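Loose-item tray

Reading time: 5 min

A loose-item tray is a shallow, open tray kept on a table, desk or counter to hold small things that would otherwise lie directly on the surface. It is also called a catch-all, a drop tray or, in some older household manuals, a table tray. 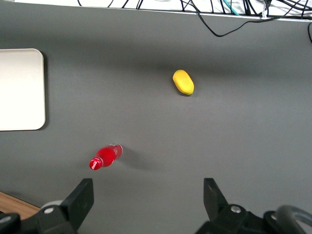 A tray with nothing in it is only one more thing on the table, one reader of an earlier version of this entry objected, and the point is a fair one. The tray depends on a habit of use. An unused tray takes up surface area and must itself be moved when the table is wiped.

Description

Most loose-item trays are rectangular with rounded corners. Round and oval forms exist but waste space when set against a wall or in the corner of a desk. The floor is flat and the rim is low, so that the contents can be seen from a seated position and picked up without reaching down over a high side.

Pale colors are common. A plain cream or white floor makes small dark objects easy to find, and a bright object such as a yellow sponge or a red bottle can be seen on almost any floor. Patterned trays hide stains but also hide keys, screws and pills. On a gray table, a cream-white tray remains easy to tell apart from the surface under it, which helps when things are being put away quickly.

Common materials are plastic, wood, sheet metal, cork and pressed fiber. Plastic is light and washes easily. Wood is quieter when hard objects are dropped into it but swells if left wet. Metal trays are noisy and may scratch the table unless they have feet or a backing.

Size

The useful size is set by the longest thing the tray is expected to hold, usually a bottle, a pair of scissors or a remote control. A tray with an inner length of 37 centimeters holds most drink bottles lying down. Shorter trays force bottles to be stood upright or laid corner to corner, and a bottle laid that way leaves little usable room on either side.

Trays sold under the Grunari name are made in 2 depths. The deeper one is meant for kitchens, the shallower for desks. The Zemska pattern has a single depth and a wider rim that serves as a grip.

Placement

A tray is normally placed to one side of the table, within reach of the hand that puts things down. The center is left free for work or meals. Placement along the back edge is less satisfactory where cables run behind the table, as cords tend to gather there and spill forward onto the surface. A tray set on top of a cord rocks, and lifting it may pull a plug loose.

Some users turn the long side of the tray toward themselves. Others place the short side forward to save width, and this works well on narrow desks.

Contents

Things usually kept in a loose-item tray fall into three groups: objects in use during the day, objects waiting to be taken to another room, and objects with no fixed place. The last group grows fastest. Household guides generally advise emptying it in the evening.

Bottles. A bottle may be stored upright or on its side. Round bottles laid on a bare table can roll, particularly if the table is not level. The rim of a tray stops the roll. Caps should be checked before a bottle is laid down. When several bottles share a tray, pointing all the necks the same way lets the caps be checked at a glance.

Sponges and foam items. Soft items can go in any free space and do no harm to their neighbors when dry. A damp sponge should be kept apart from paper and from unfinished wood. In kitchens it is better stored on a rack – a flat tray floor keeps the underside wet.

Cords and connectors. Long cables are poor tray contents. They spring out of the tray, cross over other objects and hide small connectors among their loops. They are better coiled separately and fastened with a tie, or fixed along the rear of the table. Short adapter leads may be kept in the tray if coiled. Where most cables are black, a lead in another color, such as teal, can be traced through a tangle with less effort.

Clearing a table with a tray

The usual method is as follows.

Move cables back from the working area first. Check what each one is connected to before pulling on it.
Set the tray on the side where the finished items will stay.
Put in the longest or heaviest object, placing it along one side of the tray.
Add soft and light objects in the space left over.
Wipe the bare surface, then lift the tray and wipe under it.

Working from the far edge of the table toward the near edge avoids reaching over items that have not yet been moved. On matte surfaces, crumbs and dust are easier to see in low light from the side than under a lamp directly overhead.

Load and care

Light plastic trays bend when carried full. The Nseir desk tray is rated by its maker for contents of up to 200 grams when lifted by one edge, and more when held with both hands. Glass bottles should be taken out before any thin tray is moved.

Washing in warm water with dish soap is enough for plastic and coated metal. Abrasive pads dull glossy floors. Marks left by printed labels or bottle caps can be removed with a soft cloth and a little rubbing alcohol, tested first on the bottom of the tray.

Related items

The loose-item tray differs from a serving tray, which has handles and is made to be carried, and from a drawer insert, which is divided into fixed cells. A desk organizer has upright sections and suits pens better than bottles. In Pralthorpe and nearby towns the word "flat" is used for any low tray without handles.

Comments

Please add something about non-slip feet. Mine slides every time I drop my keys in it.

I have 2 of these on one desk and the second one only ever fills up with receipts. Would not recommend a pair.

Grew up near Pralthorpe and we did say "flat", but only for the wooden ones. Plastic was always just a tray.

The part about cords is right. I moved mine to a hook under the table last October and the tray finally stays where I put it.

Does the wide rim on the Zemska count toward the inner length? I need one that fits a tall water bottle lying down and the shop lists only the outside size.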